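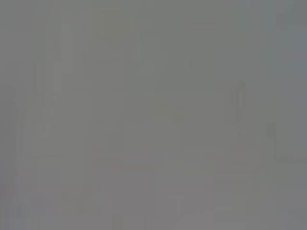
Wrist camera view, gray nearly all the way across.

I spent a May morning at Giraldo, at the open day they hold for people who run or plan to run robot cells. I went for the rules. We have two arms at Kurnard and a third on order, and our written procedures were put together by whoever had time. I wanted to see how another shop does it.

Sign-in was at 8:30. There were 23 visitors, and they split us into two groups. Mine went with Evangelia Nikolaidis, who is in charge of cell safety and also writes the work instructions. She handed out a one-page sheet of floor rules and waited while we read it. Stay behind the yellow line unless invited over. No phones past the line. If a horn sounds, stop walking and look at your guide. I have been on plenty of tours where the safety talk was a video playing to an empty room, so I was glad of the quiet minute.

The building is older than I expected, and they have had to fit the cells in between the columns. Floor marking is paint, redone twice a year. Every cell has a board at its entrance with the same things in the same order: the name of the person responsible that shift, the date of the last risk assessment, the stop buttons drawn on a floor plan, and the open faults. The open faults were handwritten. One board had four of them, and Evangelia read them to us without being asked.

Most of the first hour went to lockout. Their rule is one person, one lock, one tag, and a shift lead can't remove somebody else's lock without a phone call to that person and a form. Someone from the other end of our group asked what happens if the person has gone home. They call. If they can't reach the person, two leads walk the cell together, sign, and then cut the lock. The cut locks go in a drawer and get reviewed every month. We don't have a drawer. We have a set of bolt cutters hanging on a hook.

Speed in teach mode is capped at 250 millimeters per second, as it is everywhere I've worked, but they also don't allow a second person inside the fence during teaching unless that person holds their own enabling device. I asked how that goes over with the integrators. Slowly, she said. Varovgate, who installed the newer cells, had to buy extra devices before they were let in.

The part I took the most notes on was cameras. Their arms carry a small camera at the wrist, and the rules for using it run to 17 pages. The main points, from my notebook:

The camera is never a safety device. It can tell the program where a part is. It can't be used to decide that a person is absent.

A view with no usable detail counts as a failed view. The program holds and asks for an operator. It doesn't guess from the last good one.

The operator doesn't clear the hold from the desk. They go to the cell, stop it properly, check the lens and whatever is in front of it, and write down what they found.

"Nothing found" is an accepted entry. Three of those on the same arm in one week means a service ticket.

Saved views are kept for 90 days, including the bad ones.

That last one got some argument in our group. A man who builds conveyors thought keeping the bad ones was a waste of disk. Evangelia's answer was that a flat gray view is hard to describe in a log, and people write "camera bad" for a dozen different things. With the view itself attached, whoever reads the entry later can at least see how little there was to go on. I agree with her, though I'd like to know who looks through them. She does a share of it herself and said she is behind.

There was coffee at 10:45, then a talk on the yearly audit. It was dry and ran long. The useful bit was that they audit the procedure against what people do on a night shift, with the auditor standing there from 2 a.m. to the end. Last year's audit led to up to 1750 dollars per cell being set aside for moving stop buttons that were technically in reach but behind a parts rack.

I left before lunch. For our own place I'm starting with the boards and the failed-view rule, and I've asked Evangelia for a blank copy of the lock removal form. She is sending it once their legal people have taken the company name off.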